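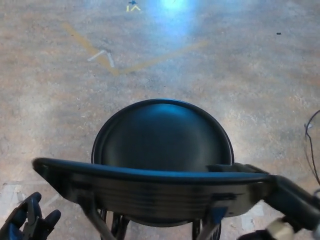

Filed under: Course materials / Power Systems Operation / Handouts

Week 6 – Getting the lights back on

Okay, so last time we left the Brunurska grid with its main line down and half the substations dark. I promised we'd get to restoration order, and this is the part I like best, so bear with me if I run on a bit!

First, some words you'll need. A feeder is a line that carries power out of a substation to a neighborhood or a town. A lateral is a smaller branch off a feeder. When I say "load" I just mean everything trying to draw power at once. Please don't mix up feeders and laterals on the homework (a lot of you did in September, and I was nice about it then).

The usual order goes like this:

1. Transmission lines and the substations they feed
2. Feeders serving hospitals, water pumps and emergency services
3. The remaining feeders, biggest customer counts first
4. Laterals
5. Single service drops to houses

People get angry about number five, and I understand why. If your street has been dark for three days and a crew drives right past it, you feel forgotten. But fixing your service drop does nothing while the feeder behind it is dead.

Now the Nunddale case. The storm left 1019 customers out on one feeder and 407 on the next one over. Both needed a single crew, and there was only one crew. Easy, right? Biggest first. Except the smaller feeder had the water plant on it, and the plant's backup generator was low on fuel. Lefteris Tzanetos was running the control desk that night and sent the crew to the smaller one. I'd have done the same, and I've argued about it with colleagues more than once – you're welcome to disagree with me in your write-up, as long as you show your reasoning.

Cold load pickup is the other thing I want you to really get. After a long outage, every fridge, water heater and furnace fan wants to start at the same moment. Normally they take turns. So a feeder that usually sits at 407 amps might pull 719 when you close the breaker, and if the protection is set at 600, out it goes again. The crew at the Brollcombe substation ran into this twice in a row before they split the feeder into sections and brought them back one at a time. How long do you wait between sections? It depends on the weather, the length of the outage and how much electric heat is out there. Chapter 4 of Manolakis has a decent chart, though I find the labels hard to read.

A quick note on safety. Home generators can push power backward through a transformer and onto a line everyone thinks is dead. Crews test and ground before they touch anything, every single time, and no schedule pressure changes that.

For next class: read pages 140 to 152 in Manolakis and do problems 2, 3 and 7. For problem 7, assume the tie switch is open at the start. Bring a calculator, and bring your one-line diagram from last week – we'll be marking it up.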